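Open Day at the Lusby Yard, Tamport

October 29, 2026

I have wanted to get inside the Lusby yard ever since I moved to this side of the river, and this year I finally managed it! They open the gates twice a year, once in August and once in the fall, and both times before this I was either out of town or too slow with the sign-up form. It rained most of the morning and I could not have cared less.

For anyone who doesn't know it, Lusby takes in used brick and stone from buildings that are coming down, cleans it up, and sells it to people fixing old houses. The yard runs from the Tarel road all the way down to the water, and from the street you only see the fence and the tops of the stacks. Once you're through the gate it's like a small town made of pallets. There are lanes with painted signs at the corners (Garden Wall, Chimney, Church, Odd Lots), and you can get lost in there, and I did, right after the coffee.

The tour started at the unloading shed at the top of the hill. Everything comes in mixed up together, brick and mortar and bits of root and now and then a door hinge. Our guide had worked there for 12 years and could pick up a brick and say which side of the river the clay came from. She let us try. I got one right and I'm still pleased with it. The older local ones are a soft orange and feel almost like chalk on the edges, and the ones from across the water are darker and ring when you knock two together. After a while the whole group was knocking bricks together and she had to raise her voice.

Then came the cleaning benches, my favorite part. It's all done by hand with a short hammer that has a flat blade on one side. Lime mortar comes off in big satisfying flakes. Cement mostly doesn't come off at all, and a brick that was laid in cement usually gets crushed for paths. We each had a go at one. Mine took me forever and I lost a corner, but the woman next to me did hers in maybe six taps and I think they should have offered her a job on the spot.
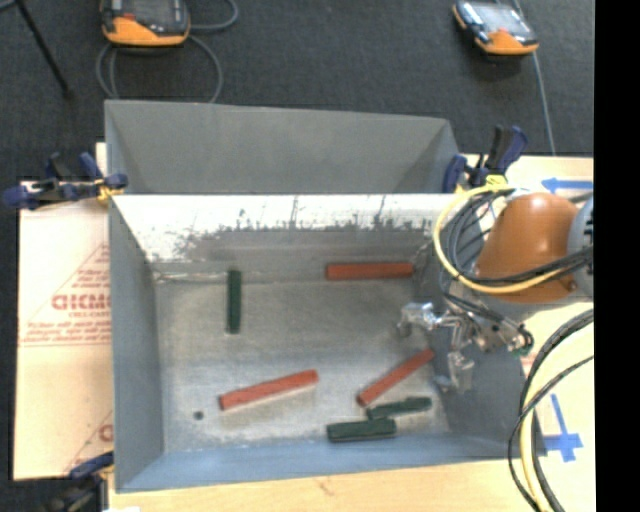 After the benches we walked down to the Kandasamy kiln, which sits in its own low building by the water. It hasn't been fired in a long time, but they've cleared it out and you can walk right in and stand under the arch. I had no idea how big it would be in there! The inside walls are glazed from all those years of ash and heat, green and brown and nearly black in places, with drips that set halfway down. You can find thumbprints in some of the bricks if you bring a flashlight, so bring a flashlight. There is one with a dog's paw in it, low down on the left as you go in, and the kids on our tour found it long before any of the adults did.

A display by the kiln door has pages from the old firing log, copied large enough to read. I stood there much too long. One entry is just the weather and the word "again." Another lists 305 chimney pots ordered for a single street in Tamport, and I walked home that way afterward to look up at the roofs. Plenty of them are still there, the tall kind with the crimped top. I must have walked down that street a hundred times with my eyes on the sidewalk.

Lunch was in the old drying loft. Soup, bread, and a very good plum cake that ran out early, so go up before the second tour lets out. The loft has slatted walls to let the air through, great for bricks and a bit chilly for people. Wear a sweater. The view over the river makes up for it, and there were herons on the mud right under us.

In the afternoon they gave a talk on repointing, and I almost skipped it, and I'm so glad I didn't. I've been filling the gaps in my back wall with the wrong stuff for two years. The mortar should be softer than the brick, so that the damp goes out through the joints and the brick faces don't pop off in the frost. Mine are popping off. I bought a small tub of lime putty on the way out and a sheet of instructions, and I have plans for the spring.

A few practical things. The 37 bus stops right at the gate. Parking is on grass and it was soft by noon. Entry is free, but the workshop places fill up, so sign up as soon as the form goes online. The lanes are gravel and a stroller will struggle past the Church section. Dogs are fine on a leash. The shop takes cards, and if you buy more than you can carry they'll hold it for you until the end of the month.

I came home with the putty, one slightly broken brick that I cleaned myself, and orange dust in both shoes. The brick is on the kitchen windowsill for now, and I've already put the August open day on the calendar.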